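Acta de la reunión de seguimiento — Residencia Mengal
6 de enero de 2025

Asistentes: Jummai Adebisi (preside), Thomas Messina (acta).

1. Ropa de cama y textiles
Se aprueba el acta de noviembre. Messina informa de que sigue pendiente separar las mantas de las prendas. Se acuerda doblar primero la ropa oscura y dejar las mantas para el final.

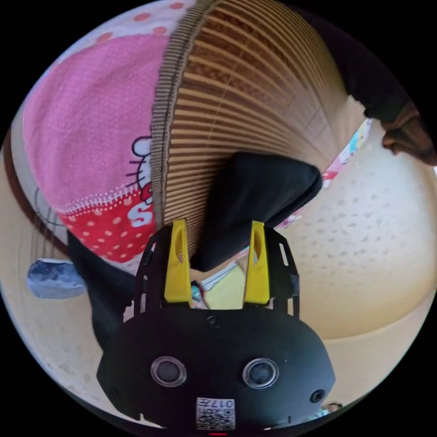 Tela negra, estera de lamas y manta de Hello Kitty.

Adebisi pide cajas con tapa. Vudosard las ofrece a 30 euros el lote; se compran 3 lotes.

2. Habitación
El ventilador se queda donde está. Limpieza de la rejilla y de los cristales: Messina. La pintura de las paredes se aplaza — el presupuesto de 700 euros no se aprueba.
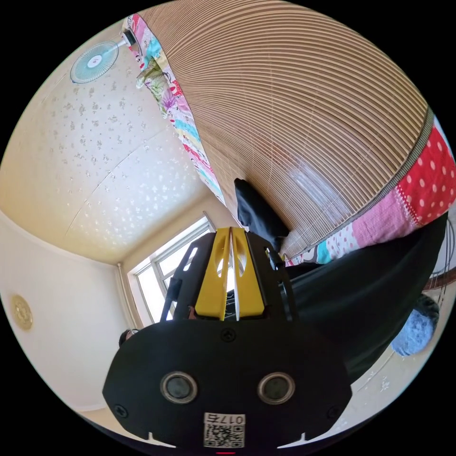
Ventilador, placa dorada y ventana.

3. Ruegos y preguntas
Adebisi pregunta por la factura de Korusine. Queda pendiente.

Se levanta la sesión.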